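Home | Projects | Reports | Contact

Hand-held gripper comparison: progress report to Maillard
2026-03-02
Prepared by Solène Brunet, Kamuvmont
3 min read

1. Where the work stands

This report covers the second stage of the grant. The aim of the stage was to compare two finger pads for the hand-held gripper, the flat pad we started with and the curved pad from Fulley, and to recommend one for the main collection. The comparison is finished except for the soft items. Total recordings kept so far: 101. The plan called for more by this date, and the shortfall is explained in section 3.

Štefánia Ševčík ran the sessions and wrote the task list. Maxence Delorme handled the mounts, cables and calibration. Esperanza Prieto reviewed the recordings and decided which ones to keep.

2. Finger pads

We asked the operators to work with both hands on ordinary household things, including flat items that have to be picked up from a tabletop. Flat items are the hardest case for us. A thick edge gives the pads something to hold, but the operator still has to bring both grippers in low and at matching angles, and the table rim gets in the way. 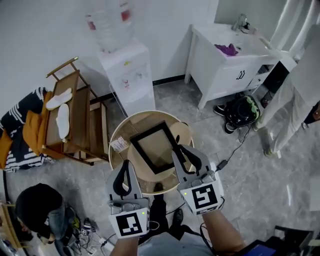 With the flat pad, operators often had to slide an item to the table edge before they could lift it. With the curved pad most of them could get under one side and bring the second hand in after. It took new operators longer to learn, and two of them said they preferred the flat pad for small boxes. Esperanza's review agrees with them on boxes. For everything else on the list the curved pad lost fewer recordings to dropped items.

Wear is still an open point. Fulley rates the pad for 4,000 closings. We have not come close to that and can't confirm it.

3. Tracking and cameras

Most of the rejected recordings failed on tracking. The cause was usually one marker panel turned away from the head camera while the operator reached across the other hand. Maxence changed the panel angle on the right gripper in the middle of the stage and the rejection rate came down, but we had to repeat the earlier sessions to keep the comparison fair. That is where the missing recordings went.

The wrist view was less trouble. Bright ceiling lights upset the exposure when an operator pointed the gripper upward between tasks. We now fix the exposure at the start of each session. The padded fingers should meet evenly when the gripper is closed, so this is checked in the wrist view before recording begins, and the result goes in the session log.

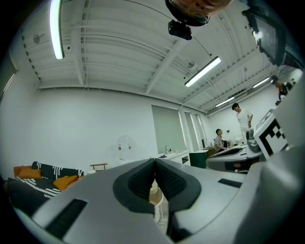
4. Budget and changes

Spending is within the approved amount. We moved a small sum from travel to spare parts, as agreed with Odette Masson. The Tuver controller has not been bought. The loan unit does the job, and we would like to hold that line open until the soft items are done.

5. Next steps

- Finish the soft items with both pads.
- Repeat the box tasks with two operators who have not used either pad.
- Fit the new panel angle to the left gripper.
- Send the pad recommendation and the cleaned recordings to Maillard in May.

We need a decision from Maillard on the controller line before the final order for pads goes out. Questions on the recordings should go to Esperanza, and anything on cost to me.

Shares: 2 | Comments: 4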